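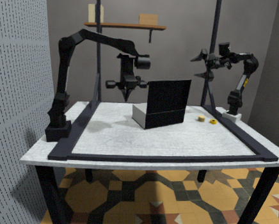 My aunt left me a bus. I should say half a bus, because the other half belonged to a man in Padton called Savvas Galanis, and he wanted his half by August.

I'd never met him. He called me at work, very polite, and asked if I was the niece with the hair. I said I guessed so. He said he had the keys and I had the paperwork, and did I know where Vellwood was? I did, sort of. It's the town you pass on the way to Villanueva when you've missed the good exit.

So I drove out on a Saturday with the paperwork in a cookie tin, which is how she'd left it. The bus was parked behind a feed store with grass up to the hubcaps. Green once, I think. TRALTER TOURS down the side in letters as tall as my arm, and a driver's seat held together with a beach towel I remembered from when I was six.

"She won it," Savvas said. "We won it. At cards. She tell you that?"

She had told me she bought it from a church.
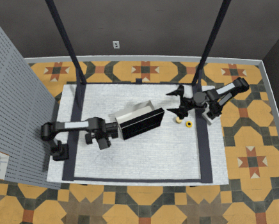

He had brought sandwiches, egg ones, and we ate them on the back steps of the thing while he explained the summer they ran it. One summer! I had grown up believing my aunt was in the tour business for years. They took people out to the lake and back, 2 dollars a head, and she did the talking over a microphone that only worked on left turns.

"What did she say to them?" I asked.

"Lies, mostly. There was a barn, she said a president slept there. Every trip a different president."

I laughed so hard I got egg on the title. Then I was crying a little, and he looked at the feed store for a while -- a good long while, bless him -- and passed me a napkin.
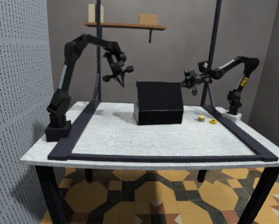
Pravesh Joubert
Fiction contributor

We tried the engine after that. Savvas turned the key and it made a sound like somebody clearing their throat before a speech. He turned it again. Nothing.

"The scrap guy says 500," he said. "That's for the whole bus."

I did the math on my half and thought about my rent. The microphone was still clipped to the dash, with a bit of her red nail polish on the switch.

"Is there more to the barn story?" I asked.

"Oh, sure," he said, and unwrapped the last sandwich.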